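Manual do conjunto de mesa Fivar
Secção 3. Preparar um lugar com tabuleiro

Esta secção aplica-se ao tabuleiro preto retangular, ao prato redondo e aos talheres de cabo laranja. Para os acessórios de parede, consulte o folheto Dervishi que acompanha a caixa.

Antes de começar

Retire os cartões de proteção e as películas do tabuleiro. Lave todas as peças à mão com água morna e detergente neutro e seque-as com um pano macio. O tabuleiro pesa 498 g vazio e não precisa de suportes.

CUIDADO: não arraste o tabuleiro sobre madeira oleada. Levante-o sempre pelas duas extremidades.

Montagem

1. Limpe o tampo e espere que seque por completo. Num tampo acabado de olear, aguarde o prazo indicado na lata do óleo.

2. Pouse o tabuleiro com o lado comprido paralelo à borda da mesa, a 15 cm dela.

3. Coloque o garfo e a colher à esquerda do tabuleiro, com os cabos virados para quem se senta. Se preferir a disposição clássica, passe a colher para a direita.

4. Ponha o prato atrás do tabuleiro. Só deve ir para dentro dele na altura de servir.

5. Junte o copo por último, no canto superior direito do tabuleiro. Segure-o pelo corpo, nunca pelo bordo.

6. Se usar um vaso pequeno como centro de mesa, deixe-o ao lado do prato e confirme que a terra não transborda.

Nota: o acabamento mate marca-se com os dedos. As marcas saem com um pano de microfibra ligeiramente húmido. Não utilize esfregão nem pó abrasivo.

CUIDADO: os cabos coloridos não devem ficar de molho. Não os encoste a placas quentes.

Arrumação

7. Retire primeiro o copo e os talheres, depois o prato.

8. Empilhe no máximo 2 tabuleiros, com uma folha de feltro entre eles.

9. Guarde os talheres deitados, na bolsa fornecida. Se faltar alguma peça, indique a referência Nurkside impressa no fundo da caixa ao fazer o pedido.

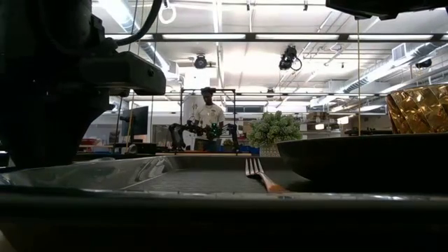
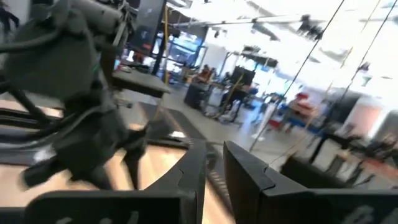
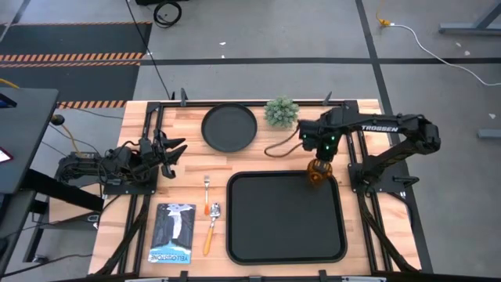 Na última fotografia: prato, tabuleiro e talheres sobre o tampo de madeira, com a planta à direita do prato.

Lusitz, junho

As medidas desta secção referem-se à versão atual do conjunto. Nas versões anteriores o tabuleiro é mais estreito e o passo 4 não se aplica: o prato fica à direita. A limpeza e a conservação do feltro são tratadas na secção seguinte.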